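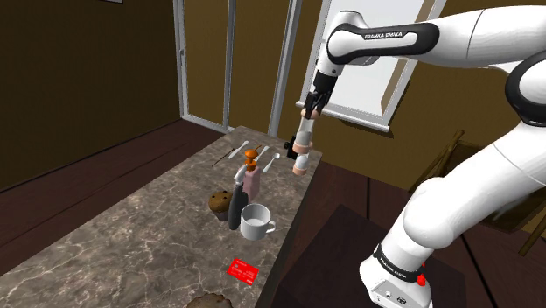 Marble pattern on a long countertop

Plakedeo Community > House and Garden > Kitchens > Benchtops

Joining two pieces of marble-look benchtop, who should cut it?

Ekkachai Kamolrat

Hello everybody. We are renewing the kitchen in our unit and my wife has chosen a benchtop with marble pattern, grey lines on white. It is laminate, 40 mm thick, from Van Rooij. The kitchen is L-shaped, so two pieces must meet in the corner near the sink.

I received one quote of $3870 for supply, cutting and fitting. For me this is a lot of money, but I have never cut a benchtop. I have a circular saw and a good jigsaw, and my neighbour can lend me a router. My questions are these. Can the corner be cut at home so that water does not enter? And how do I make the grey lines meet at the join, or do people simply accept that they do not meet? The old top has swollen at the join and I would like to avoid the same problem. I have looked at the metal joining strip also, but my wife does not like the colour of it.

Leandro Nieto

I have done this twice, once badly. A circular saw is fine for the straight ends if you cut from the underside and put masking tape along the line. The corner is different. For a proper mitred corner you need a router, a long straight bit and a jig, and the jig is what costs. You can hire one, mine was hired for a day, and the shop explained to me which side of the laminate must face up for the left piece and for the right piece. Please write it on the wood with a pencil. In my first kitchen I mixed them and I had to buy another length.

About the lines: they will not meet. The pattern is printed and it runs along the length, so at a corner it turns 90 degrees in any case. What you can do is lay both pieces on the floor and slide one until there is no very dark line arriving at the join. I lost a bit of length with this, so order longer than you need.

For the water – seal the raw edges before you bring them together, two coats, and let it dry overnight. Then a thin line of coloured sealant, for example Stikus, pull the bolts underneath slowly and wipe the top at once. Do not pull one bolt completely tight before you start the other. Mine has four bolts.

Also ask if the $3870 includes taking away the old top and cutting the hole for the sink. In my quote it did not.

Hazel Mercado

just get the metal strip, they make it in white now. my brother did his in one morning

Kheri Mugo

I agree with Leandro on sealing. I would add that the cut edge of the sink hole must be sealed too, all the way around. In our kitchen the corner join is nine years old and still flat, but the board in front of the sink became swollen because the fitter left that edge raw.

There is a middle way which was not mentioned. Some suppliers will cut the corner in their workshop if you bring a drawing, and you fit it yourself. We did so with Revberg. Measure the angle of your walls first. Ours was not square, and I had to plane the back edge where it touches the wall.

Related in Kitchens
Swollen laminate beside the dishwasher
Which sealant colour for a white benchtop?
Moving a power point above the splashback
Cupboard doors rub after painting
How much overhang at the front edge?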